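Sim Gallery: Teaching a Robot to Deal With Doors
09/09/2018

Hi again! I promised a few people a gallery of what I've been up to since August, so have some pixels. If you're new, I write the motion planning side of Jodar, our little two-armed simulator setup, and I've been stuck on doors for longer than I'd like to admit. Kha Huỳnh does the perception code and Morven Lennox builds the rooms. I break both of their things and then send them messages at dinner time.

Doors are rough on a planner. The arm has to stay out of the panel's way, the panel sweeps through a big chunk of the room, and the collision checker (mine, sadly) treats every one of those positions as a fresh insult. My first version took 300 planning attempts to come up with one path I'd be willing to show anybody, and even that one had an elbow move that made Jean Cruickshank laugh out loud on a call. 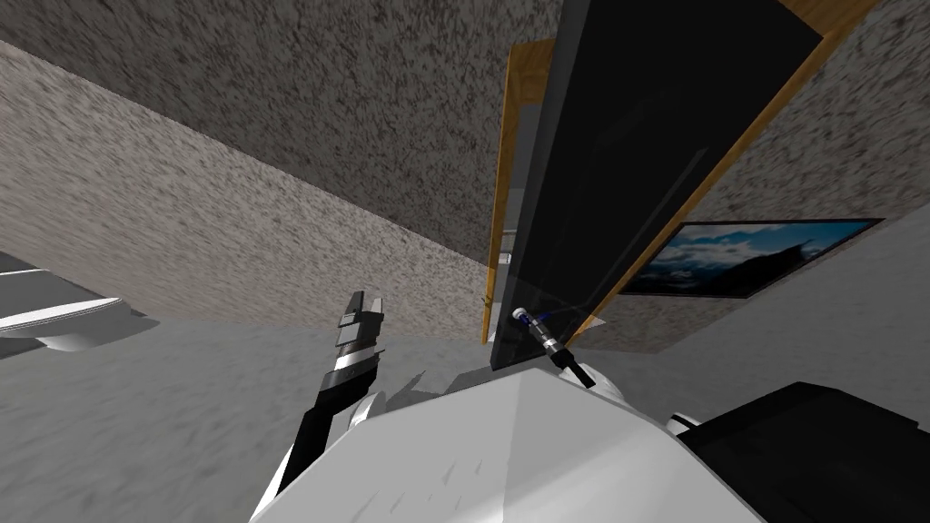
Left gripper open and up, with the dark door panel leaning over everything. I love the wood grain on the frame!

I keep coming back to the dark glass. Kha's depth code hates it with a passion, and we've gone back and forth on whether to feed the planner the door's true pose or make it work from what the cameras think they see. For now I'm cheating and using the true pose (there's a flag for it, called no_excuses, which Kha named). With the flag on, a batch of 946 door runs goes through overnight on my machine. With it off, the planner sometimes decides the glass is open space and off it goes, straight at it.

Morven is also to thank for the wall picture with the mountain ridge and the clouds. I asked for a plain room and she said plain rooms make for lazy perception code, and then she went and speckled the walls too. Fair enough, I guess. I've gotten fond of that mountain after staring at it through 174 replays.

Next on my list is the wrist limits, which are still set by hand in a config file that Theda Strobel has asked me very nicely to clean up. After that I want to try a smoother that runs after the planner, mostly to get rid of that elbow thing. If you've written one that copes with two arms sharing a torso, please leave me a comment, I'd love to compare notes. More pictures when the new build is in!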